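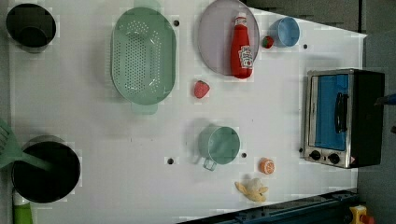
How much should be out on a kitchen work surface before the cooking starts?

Only what the next step uses, plus one clear area large enough to set down a hot pot.

I have held this view for long enough to be tired of the opposing one, in which everything the recipe mentions is brought out at the beginning and arranged within reach. The practice looks organized. In a restaurant, where one person makes the same dish all evening, it is organized. In a home kitchen it mainly moves the contents of the cupboard to the one horizontal surface that has other work to do.

Consider the area. My own worktop has a usable run of 1,018 mm between the sink and the stove, at a depth of 661 mm. A large colander takes a good part of that depth by itself. It is also a poor neighbor. It is wide, it drains from the bottom, and nothing can be stored inside it once it has been used. A pot is nearly as bad, though a pot at least spends most of its time on the heat. Put the two side by side with a plate, and the space left over is a set of strips between round objects. Strips do not hold a cutting board.

Round objects are the main problem. Catalogs give the diameter of a plate and let the buyer think of it as a circle, but on a counter it behaves as a square, because the corners are too small for anything except a measuring cup or a piece of fruit. Those corners then fill up with measuring cups and pieces of fruit. A strawberry beside a plate takes up very little room – it does prevent the plate from being moved without a second hand.

Bottles deserve a separate note. A ketchup bottle standing upright has a small footprint and a tendency to be knocked over. Lying down, it has a larger one and tends to roll. Neither position is good, and the correct place for it during cooking is the refrigerator door. It is a table item. The same applies to drinking cups, which drift onto the work surface in every household I have visited and are rarely empty.

The toaster oven is the exception people raise most often. Lenka Jelínek, with whom I have argued this for years, keeps hers permanently on the counter on the grounds that an appliance in a cupboard is an appliance that is not used. I accept the observation. I do not accept that it settles the matter, as her oven also needs free air on the sides and nothing on top, so its real footprint is larger than its case. If it is used daily, it should have a shelf of its own. Her Ševčík wall bracket would carry it. She uses the bracket for cookbooks.

Manufacturers have tried to solve the shortage with accessories. I have owned a Skudero over-sink tray and a Pesier folding rack. The tray was stable and made the sink unusable. The rack held 8 plates and occupied the space of a dozen when folded, owing to the hinge. Telum sells a worktop extension on brackets, which I have not tested, and which would in any case be covered with cups inside a month.

My procedure is as follows. Read the recipe to the end. Take out the tools for the first stage only. Wash or put away each one before the next comes out, unless it is needed again within a few minutes. Measuring cups go straight back after dry ingredients; wiping is enough. The colander stays on its hook until the water is boiling. Plates come out last.

The objection is that this involves more walking. It does, by a few steps per dish. Against that should be set the time spent shifting things sideways with the back of the wrist while both hands are covered in dough, and I know which of the two I would give up first.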